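Ovus Forums
Home | Forums | Chargers & Power | New Posts | Search

USB-C chargers: is one brick for everything finally here?
Posted by Lejla Golob, January

I think I've done it, people! After years of carrying a laptop brick, a phone plug and that weird barrel thing for my camera, I went on a trip with one charger and two cables. One! It's the bigger Surnley desktop model, and it ran my laptop, my phone and my headphones from the same outlet in a hotel room in Ancombe. I was so happy I took everything out of my bag just to look at how much room was left.

So I want to hear from everybody else. Who has gone down to one brick, what did you keep, and what still refuses to play along?

---

wattsnext
Congrats! I went the same way last summer and I love it. My tip is to label your cables. Half of the "my charger is slow" posts on here end with somebody finding out they grabbed the cable that came with a bike light.

---

pinout_pete
Happy for you, but "finally here" is a stretch. My laptop wants more power than most of these bricks will give on one port, and as soon as I plug in a phone the laptop drops to a crawl. The connector is the same for everything now. What comes out of it is still a lottery.

---

Lejla Golob
Pete, that's fair, and I should have said my laptop is a small one. Mine does drop a little when the phone goes in, but it still gained charge while I was typing, and that's all I need on the road.
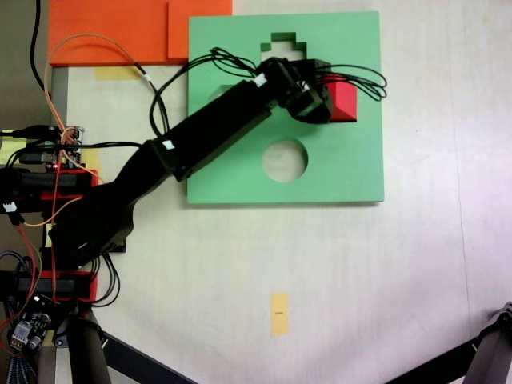 What I'd really like next is a plain label on each port. Give me the number for that port alone and the number when it's sharing, right there on the plastic. I shouldn't need a magnifier and a chart from page 2 of the leaflet.

---

milosevic_fan
Same here! I use the flat Milošević travel charger (yes, hence the name) and the sharing numbers are printed on the side. It's such a small thing and it makes me smile every time I pack. Only gripe: it resets every port for a second when you plug in something new — my little desk hub hates that.

---

pinout_pete
That reset is the part that bugs me most. I had a drive copying files when my wife plugged in her phone. Goodbye copy. I keep a separate supply for anything that can't lose power, and I'd tell anyone else to do the same.

---

wattsnext
Agree on drives, disagree on the rest. A laptop has a battery, so a one-second blip means nothing to it. For travel I'd take the single brick every time.

---

ohm_sweet_ohm
Can I put in a word for long cables? I swapped my short one for a long one and suddenly I can sit on the actual couch. It's rated for the full load and doesn't get any warmer than the old one did. Best upgrade of my year and it has no chip, no app, no screen!

---

Lejla Golob
Ohm, yes!! Which length did you get? And Pete, I'm going to try the drive thing at home with a file I don't care about, because now I'm curious. Will report back.

---

ohm_sweet_ohm
The 300 cm one. It's a lot of cable to coil up, so bring a strap.

Contact us | © Ovus Forums | Back to top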